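July, evening

Third evening on the Droneo evaluation. Branwen Parry wants a yes or no from me before the loan on the two-handed kit runs out, and Stunholm have already quoted for the service plan at 658 a month, support included. Pascual thinks that is steep for a bench job.

Started at 2 after lunch. Setup took 60 minutes against the 90 in the manual, so no complaint there. The Urnar software wanted an update first and I let it have one. Then I worked through the screwdriver task from the test sheet and made notes on grip, reach and how close the hand comes to the basket. Good marks for the fingers. The menus are still poor – too many screens to get to one setting, and the stop command should be on the first page.

I asked Stunholm about spare fingers and they will send a price list. Without that I can't say what a year of this costs. Leaning yes for the hands, no for the service plan. Will write to Branwen in the morning.

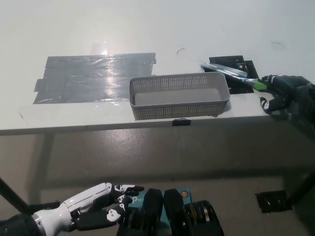
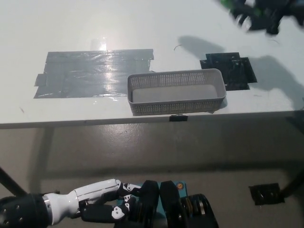

The gray basket beside the gray patch on the white table. The green-handled screwdriver is in the first one.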